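Reusing old cartons: tape the flaps or fold them down?

samira_d
We ship parts in used cartons and I'm trying to settle how we open and load them. I've been folding the front flap right down so I can see where the filler block sits. Someone else on my bench wants all the flaps left half up. The torn patch on the front wall of this one is what started the argument. 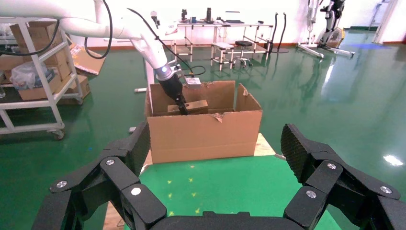 Drurkdale, February

The block in there is just cardboard. I'd still use the box. Would you?

nowak57
Depends on the weight. A tear high on the wall wouldn't bother me under 25 lb. Over that, new box.

ravi_p
I disagree. Once the wall is torn it goes in the recycling. We had 2 come back crushed last winter and both were reused.

samira_d
Were they torn when you sent them, or just old?

ravi_p
Old and creased. I didn't check for tears.

nowak57
So that could be the creases. Those soften the board more than a small tear does. What about the flaps?

samira_d
With the flaps open it looks like this. The board is creased all over and the rear flap is a bit torn along the top. There's old clear tape on the front left one, next to the recycling symbol.
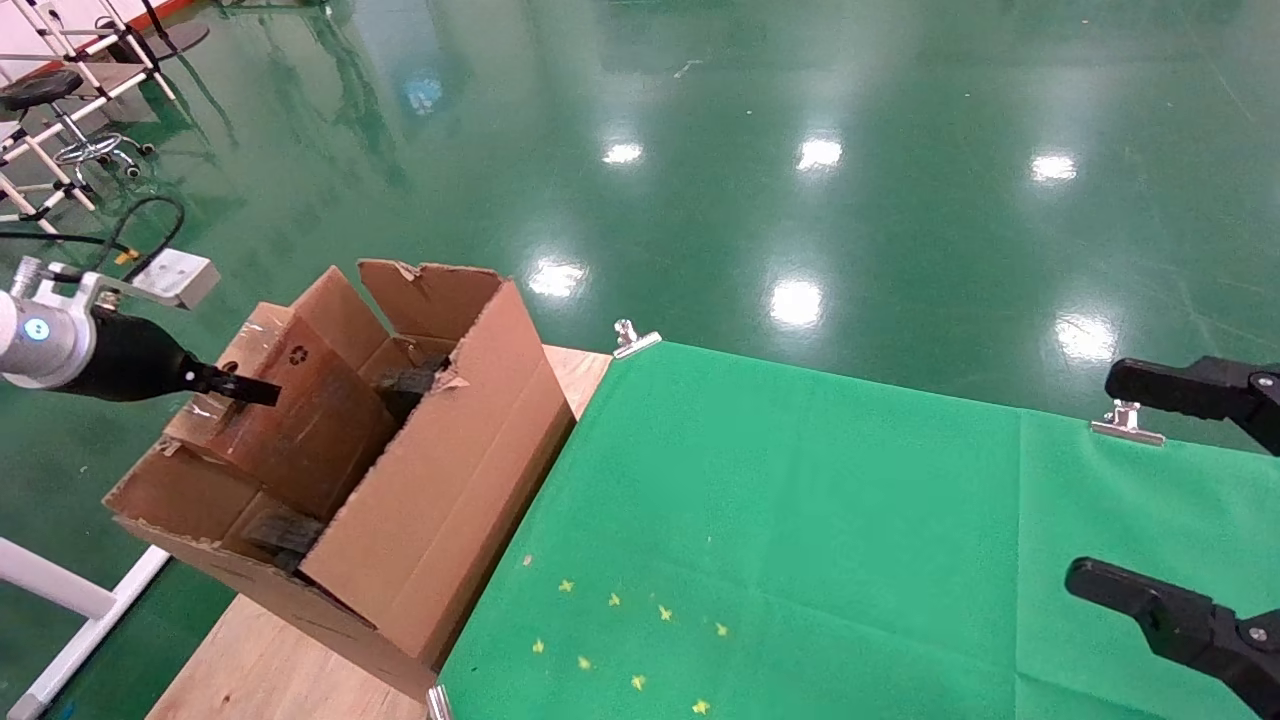

Posted in: Clustau Packing Team

ravi_p
I'd retire it. New tape doesn't hold well over old tape.

clipboard66
You can peel the old tape if you go slow. I do it all the time. Leave the flaps leaning outward while you load and they stay out of your way.

ravi_p
Peeling takes the top layer of paper with it.

clipboard66
Sometimes, yes. Then I tape across a different spot.

samira_d
OK. I'll keep it for light stuff between our own benches and use a new one for anything going out to Gostden.

nowak57
Fine by me.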